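Foro > Casa y mudanzas > Alquiler y traslados

Tema: Mudanza a Villalba, ¿empresa o furgoneta por mi cuenta?

petirrojo_81
Dec 8, 2023
Buenas. Me cambio de piso, de Arnotia a Villalba, y no sé si tirar de empresa o alquilar furgoneta y a correr. No es mucha cosa: cama, sofá de dos plazas, mesa, ropa, libros (demasiados). Petholm me pide 400 con seguro, sin montaje. ¿Es caro? Segundo sin ascensor, eso sí.

cuartoysinluz
400 con un segundo sin ascensor no me parece caro. Yo pagué 315 en agosto con Rasta pero era un bajo, y la cama la desmonté yo. Pregunta si el seguro cubre los golpes en la escalera, que luego hay lios.

mareabaja
Pues a mí 400 por cuatro trastos me parece un robo. Furgoneta, dos amigos y unas cervezas. Lo he hecho tres veces y nunca se rompió nada. Bueno, un espejo.

cuartoysinluz
Tres veces y un espejo, y la espalda qué tal jaja. En serio, un sofá por una escalera estrecha no es ninguna broma. Mide antes el rellano.

petirrojo_81
Medido. El sofá pasa de pie, muy justo. Lo que me preocupa es la mesa, que no se desmonta. ¿Alguien ha movido una parecida?
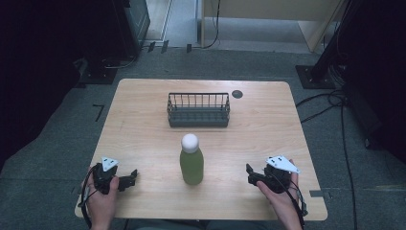 La mesa en cuestión – esquinas redondeadas y agujerito para cables

Las patas van encoladas o eso me dijeron al comprármela. No quiero forzar nada.

tornillo_flojo
Mantas y film, pero el film NUNCA directo sobre la madera. Primero manta, luego film. Yo lo puse a pelo en una cómoda y al quitar la cinta me llevé medio barniz. En las esquinas cartón doblado, aunque sean redondas se pican igual.

mareabaja
Y las patas por delante al bajar. Dos personas y listo, no hace falta pagar a nadie por eso.

tornillo_flojo
Depende de la escalera. Si gira, por delante el tablero de canto y las patas hacia el hueco. Al revés te quedas atascado en el primer descansillo, hablo por experiencia.

nubeplana
Yo con Petholm fatal, aviso. Llegaron dos horas tarde y querían cobrarme aparte los libros por peso. Pedid TODO por escrito. En el seguro me salía un tope de 4000 pero con franquicia, miradlo bien.

cuartoysinluz
A mi hermana le fue bien con ellos, supongo que depende del equipo que te toque. Lo de los libros: cajas pequeñas, si las llenas hasta arriba no las levanta ni dios.

petirrojo_81
Gracias a todos. Les he escrito por lo de la franquicia y voy a pedir precio también a Rasta – si me lo dejan por menos de 400 me voy con ellos. Lo de la furgoneta no lo descarto pero mis amigos ya han empezado a no contestar al grupo.

mareabaja
Pues cambia de amigos. La furgo resérvala ya, que a fin de mes vuelan.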